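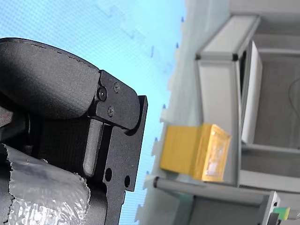
Maja Cieślak wrote back after my last newsletter to ask whether anyone ever gets a straight answer about royalties at one of those franchise discovery days, or whether it's all free coffee and smiling. Well, Maja, I've now been to one, and there was plenty of coffee (very good coffee, too!), but I did come home with answers.

The day was put on by Posano, the sandwich and soup chain, at their training store in Malcombe. I drove up on a Sunday afternoon so I'd be fresh for an 8:30 start, and I'm glad I did, as the parking lot filled up fast and the sign for the entrance is on the wrong side of the building.

Georges Haddadin ran the morning. He owns 3 stores himself and still opens one of them most days, and I warmed to him right away because he talked about his bad first winter before he talked about anything else. He had signed a lease on a corner that looked busy and was only busy until two in the afternoon. Dinner never came. He moved the store when the lease ran out, and he told us to sit outside any site we liked, at every meal, with a notebook.

Then we got to the money. Royalties are taken weekly, straight from the account, and the advertising fee comes out on top of that whether or not you like the ads. A man behind me who used to run a Bednárik bakery asked about remodels, and the answer was that you should plan for one during your first term and start saving early. I wrote that down and underlined it!

After lunch we were let loose in the kitchen for a mock rush, 62 tickets to get through as a group. I was put on soups, which I thought would be the easy station, and I will say only that my sleeves needed washing. It did teach me more about staffing than the slides had, though.

My one grumble is that the disclosure document was only talked about and never opened. I'd have happily given up the store video for an hour with it. I'm going to the Prarard day in July, and I've already got my questions typed up, starting with who pays when the oven breaks.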